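Cukudel Hand Gripper Setup Guide for the Rorkholm Floor
Section 4: Getting ready to record a task

By now you've got your harness adjusted and both grippers charged, so let's get to the fun part! In this section you'll pair the grippers, check the markers and record your first practice run. Everything you do with your hands from here on is what the arm on the packing line will learn from.
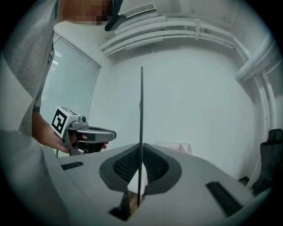

Thandeka Nel
Floor Trainer, Rorkholm packing team
Updated Jun 8, 2022

I packed orders by hand for years before I moved into training, and I still get a kick out of watching someone pick up the grippers for the first time. If you know how to pack a box, you already know most of this job. The rest is a few habits, and they come fast.

4.1 Before you start

1. Put on the head unit first, then the grippers. It's very hard to tighten a strap with a gripper in each hand.
2. Pick up the left and right grippers and hold them out in front of you with the fingers pointing away from your body.
3. Squeeze each trigger all the way and let go, twice. The Vosano screen shows two green bars when both are paired.
4. Look at the marker cube on each gripper. The black squares should be clean and the cube should not wobble. Wipe with a dry cloth only.
5. Find your cables with your eyes before you take a step.

CAUTION: Cables on the floor are a trip hazard. Slide them out of your path before you walk to the work table.

Note: Hold still at the start position until you hear the tone. If you move early, the run is thrown out and you start again (no big deal, it happens to me too). 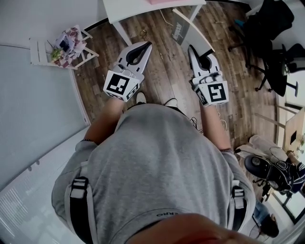
4.2 Recording a practice run

1. Press Start on the Vosano screen and wait for the tone.
2. Do the task at your normal speed. Please don't slow down to be nice to the robot! It needs to see how you really work.
3. If you drop something, pick it up and keep going. Recoveries are useful.
4. Return to the start position and hold for 2 seconds.
5. Press Keep or Discard. You decide, and you don't need to give a reason.

A full set for one task is 400 kept runs, shared across the team. The first one we finished, lid closing, took most of June and ended up on Line 2. Lungile Botha still runs that line, but now she handles the odd sizes and the arm does the plain ones.
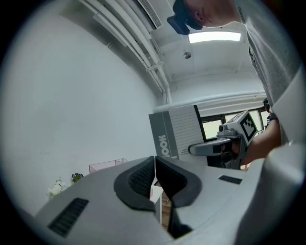 What changes for us is the part I get asked about most. Nobody's hours were cut when lid closing moved over, and recording time is paid at the trainer rate from your first session. The work does feel different. You spend more of the day on judgment calls and less on repeats, and your wrists will thank you. Your neck may not, at first: you'll work with your head bowed and the head unit strapped across your forehead, so stop and look up between runs. If a strap pinches, tell your trainer and we'll swap the pad.

4.3 Breaks and limits

- Stop after 236 runs in one shift, even if you feel great.
- Set the grippers down on the Mahlangu stand with the fingers facing the wall.
- Log sore hands or eye strain on the floor sheet the same day.

Go on to Section 5 for cleaning the finger pads.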